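Drirkthorpe Observatory Society - Support
Ticket 2183: Mount control PC drops connection during tracking
Status: Open, waiting on parts
Opened by: Ghada Twal
Assigned to: Fouad Kassab
Opened: 4/30/18

Reported problem

Trisine control software loses the mount partway through a session. Dome shutter and focuser stay connected. Mount carries on at sidereal rate but ignores slew and park commands. Restarting Trisine does not bring it back. Restarting the PC does. Seen on both of the last two variable star runs from the Catisberg dome. Target list and log attached.

GT

Comment, F. Kassab

Log shows the serial adapter disappearing from the operating system before Trisine reports anything. The error in Trisine (code 40, no response from axis controller) is a consequence. Questions:

1. Is the adapter on the powered hub or straight into the PC?
2. Was the dew heater on?
3. Does it drop if the mount is left tracking with the camera off?

Comment, G. Twal

1. Powered hub, the grey one on the pier.
2. Yes, both nights.
3. Not tried. Will run it tonight with the lens cap on.

Comment, G. Twal

Ran with camera off and dew heater on. Dropped after 500 frames' worth of time, so the same as before. Ran again with dew heater off, no drop before I closed up. Also moved the adapter off the hub to a port on the PC and it dropped there too. Swapped the cable for the spare from the Rizk refractor, no change.

Comment, F. Kassab

That rules out the hub and the cable. The dew heater has its own supply but shares the pier outlet with the PC. Please leave it off for now. I will look at the PC.

Power supply label carries a UL mark, an 80 efficiency logo and a CE mark. 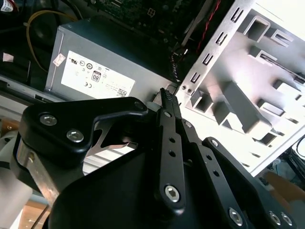 Power supply label, tower case open.

Set the polling interval in Trisine to 1000 ms as a test. The default is shorter and fills the log when the adapter is missing, which makes the first fault hard to find. This will not fix the drop. Guiding is not affected by this setting.

Comment, G. Twal

Polling changed. Log is much easier to read. First entry is still the adapter going away. Is there any chance of having the mount back for the June occultation? The timing camera can run from my laptop but I would need the mount to hold position for the whole event.

Comment, F. Kassab

Yes. Workaround for the occultation:

- Slew and centre with the hand controller.
- Start sidereal tracking from the hand controller, with Trisine closed.
- Run the timing camera from the laptop on battery.
- Dew heater off. Use the long dew shield.
- Park by hand before closing the shutter.

Do not sync from Trisine afterwards without redoing the two-star alignment. The pointing model will be out and the software will not warn you.
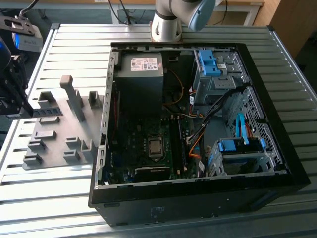 Tower on its side, panel removed, processor exposed.

Power management for the USB ports is to be disabled in the operating system before the next test. I have also asked for a replacement serial adapter with an isolated input, as the pier earth and the PC earth are not at the same potential when the heater is running.

Comment, G. Twal

Understood. Printed the workaround and taped it inside the dome door. Catisberg bookings moved to visual only until this is closed.

Comment, F. Kassab

Adapter on order. Leaving ticket open. Next action is mine: fit adapter, repeat the heater on and heater off runs with the camera connected, attach both logs.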